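Fusent Two-Arm Safety Handbook, second edition
Reviewed September 2019

I'll admit I put off reading this one for months. It runs 227 pages, my first-edition copy is soft with coffee, and I figured I knew what was in it (I've been around bench arms for 16 years, after all). Then Yuzhen Qian lent me hers, full of sticky notes, and I ended up reading most of it in one weekend with my feet up on the porch rail!

The chapter on shared workspaces is worth the price by itself. The authors want you to treat the place where two grippers meet as its own zone, with its own speed limit, its own stop test and its own line in the log. They're just as firm about cable slack: leave enough for the full reach of the wrist, then run every joint to its end by hand before power goes anywhere near it.

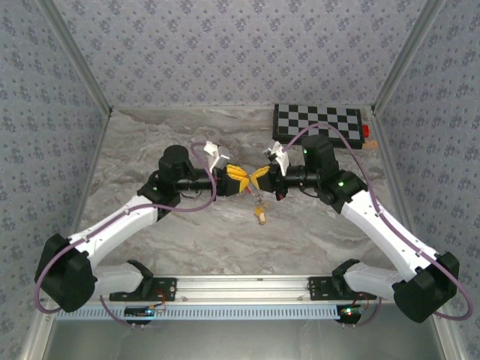
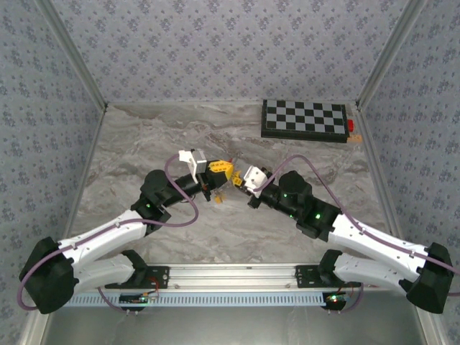
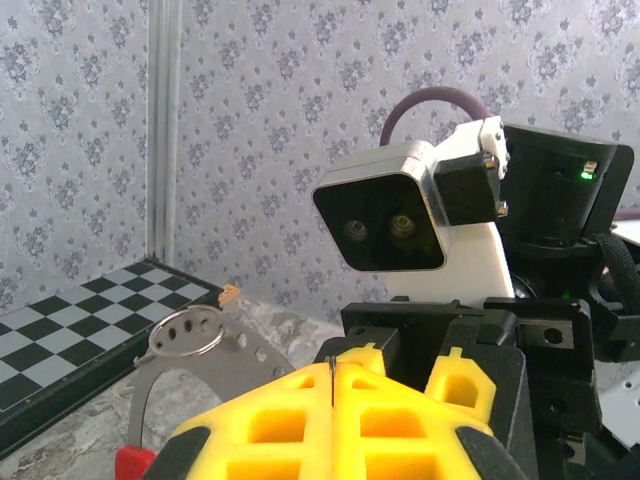

Two arms on one rail, with looping purple cables.

I also like the advice on fixtures. Whatever stays on the table during a run gets written down on the setup sheet, right down to the small blocks, so that the next person can put it all back the same way. Ramiro Ortuño has been preaching this at our place forever and is being very gracious about it.

Now for my grumbles. The index is thin, and the section on enclosures spends almost 40 pages on doors and latches before it gets to walls. The tear-out checklists are printed on both sides, too, so you lose one when you pin up the other. I've been photocopying mine.

Still, I've ordered two more copies for the bench, and Yuzhen would like hers back.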